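What the arm budget looked like once we'd spent it

Posted in August, filed under: workshop, money

I promised Vasiliki I'd write this up before I forgot what everything cost, so apologies to anyone who comes here for the sourdough. This is a long one about buying equipment, and mostly about the bits we forgot to put on the list.

Quick recap if you're new. There are a few of us at Meredith (the unit, it's the name over the door and it was there when we moved in) working on a two-armed table setup that can sort and stack crockery. The project is called Stusaline, which was Vasiliki's idea and which I still can't spell without looking. I do the ordering and the spreadsheet. Vasiliki Lazaridis does the clever part and tells me when I've ordered the wrong thing.

So, the spreadsheet!

The arms

I'm not going to put the arm prices up because we got them on a deal through Trileswood and I was asked nicely not to. What I will say is that the arms were the easy line. You ask for a quote, you get a quote, you go a bit pale, you argue for a fortnight and then you either buy them or you don't. I'd budgeted for delivery but hadn't thought about how you get a crate off a lorry when you don't own a pallet truck. We hired one for the morning. Then we kept it for the afternoon as well, as the second crate turned up after lunch.

If you're doing this, ring the courier and ask whether it's one drop or two. I didn't.

The table and frame

I had this down as "table, cheap" for months. Vasiliki kept changing it to "table, NOT cheap" and she was right. Anything the arms are bolted near needs to stay put when they move, and our first table (a trestle thing from my garage) wandered. You'd set up at the left edge and by teatime everything was a thumb's width out and someone would be swearing at it.

The frame and the table together came to £1761 including the fixings, and that's the figure I get asked about most. It felt like a lot for something you put things on. I've stopped minding. The frame rails have given us somewhere to hang cables from, too, and I'd had a separate line for cable stands that I got to delete. I do love deleting a line.

One grumble: the fixings came in packs of 100 and we were a handful short, so we had to buy another whole pack. There is now a tub of them under the sink. If you're local and want some, shout.

Grippers and spares

We bought spare fingers before we'd broken any, and I fought this one. It seemed daft to buy spares of a thing that was still in its bag. Vasiliki's view was that the lead time was the real cost, and she'd been stuck waiting on parts at her last place with everything else sitting ready. I gave in and we got two sets. I'd now put this line near the top for anyone asking, well above the nicer monitor that I argued for and won. (It is a very nice monitor.)

We also looked at the Udent tool changer, which Lowri Gape had been using over at her place and kept going on about. She let us come and have a play with it. Lovely thing, very satisfying click. We don't swap tools often enough to justify it though, so it went on the "next year" tab along with the heated floor.

The bowls (yes, a budget line)

I'd written "props, £0" on the first version because I assumed we'd all bring in stuff from home. We did, and it was hopeless. Everyone brought in one odd mug, two plates from different decades and a jug. Nothing nested and nothing matched, and Vasiliki wanted several of the same shape with different colours and patterns, so that shape and decoration weren't changing at the same time.

I went shopping, and I can report that buying crockery on expenses is the most fun I've had all year. I was looking for loud. Big flowers, coloured outsides, lots going on in the middle. The chap on the till asked if I was opening a café.

The yellow ones are my favourites, with all the blue swirly leaves inside. I'd have them at home. The green ones with the red and pink flowers are a bit more like something from my nan's sideboard, in a good way.

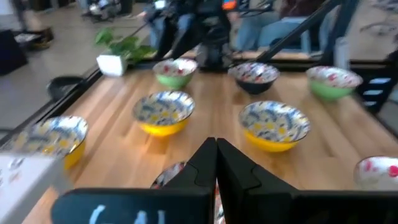

What I'd put on the list next time

These are the lines that weren't on version one at all:

Lifting gear for delivery day. See above, and my back.

Props, with a proper sum against it and a bit extra for breakages.

Chairs. You spend far more time sitting near the robot than standing at it, and ours were dreadful until we replaced them.

Cables in longer lengths than you measured. Then a bit longer than that.

A contingency pot. Ours was £2000 and I was told it was too big. It lasted 5 weeks.

I'd also split the sheet into "needed before switch-on" and "needed by the end of the first month". We bought a label printer early on, when what we were short of was socket strips, and that was entirely down to me reading the rows from top to bottom.

Next job is the insurance renewal, where I have to explain to a very patient woman on the phone which items count as machinery and which count as kitchenware. If anyone has a sensible template for an equipment register, please leave it in the comments. Mine has a column called "misc (2)" and I can't remember what happened to the first one.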